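September 2026
Notebook, textile bench - towel folding and shelf fit

Picked up where the last entry stopped. The Cudach shelf unit is in and level, so the question is which fold goes on it. The old fold (half, half, then thirds) gives a stack that leans once it gets past 8 towels. I want one fold that works for the whole hand towel batch, including the Ugwu ones with the fancy borders.

Batch is 40 towels, all washed in the Kivon machine on the normal cycle, no softener. 24 of them are hand size, the rest are guest size and face cloths. Face cloths are not part of this, they go in the bin on the lower shelf and can stay there.

Measured the shelf opening again before starting. Clear depth is less than the drawing says, the back lip takes up some of it. Wrote the corrected number on the drawing and initialed it. Anything folded in thirds the long way fits with room for fingers. Anything folded in half only sticks out past the front and catches the door. 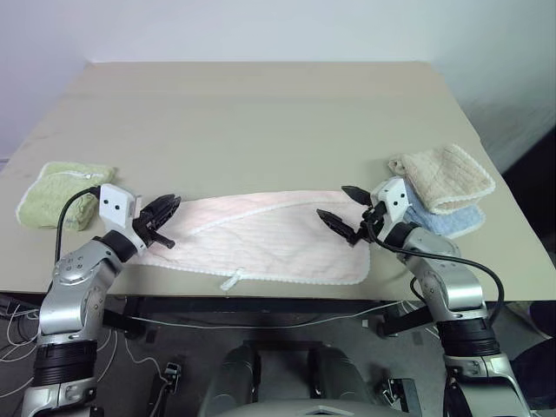

Thirds the long way is what I am going with for the hand size. Lay the towel flat, smooth it from the middle out, bring one long side over, then the other on top, then fold the strip in half. The pink one has a scalloped border, and if the side comes over even a little crooked the scallops show as a wavy line past the fold. Better to line up on the ribbed part and let the border fall where it wants. It also has a hanging loop on the long edge near the middle. Start with the loop side so it ends up inside, otherwise it pokes out of the stack and snags on the next towel when you pull one. The old fold line does not match the new fold and I am ignoring it. Steaming it out would take longer than folding the whole batch.

Stack tests, all on the bench first and then on the shelf:

Old fold, 8 high. Leaned toward the door side. Same as last time.
Thirds, 8 high, all folded edges to the front. Leaned back but stayed up.
Thirds, 8 high, every other towel turned around. Straight. Left it over lunch and it was still straight.

Turning every other one looks worse from the front, you see a folded edge and then an open edge. I don't mind it. If the people at the front desk do, they can have shorter stacks.

The textured towels are thicker than the rest and should go at the bottom. With two of them on top the straight stack started to slide when I opened the door hard. Moved them down and tried the door again, no problem.

Weighed down one stack with the 200 gram plate to see if it would settle flatter. Made no difference I could see. Not repeating that.

Terkix shelf liner: still in the roll, not cut. The bare shelf is slick and I think the liner will help more than any change to the fold. Cut it to the corrected depth, not the drawing depth.

To do
- cut and fit liner, both shelves
- repeat the 8 high stack on the liner, with the door test
- refold the rest of the hand size to thirds
- guest size: try half and half, haven't measured those yet
- put the plate back in the weight box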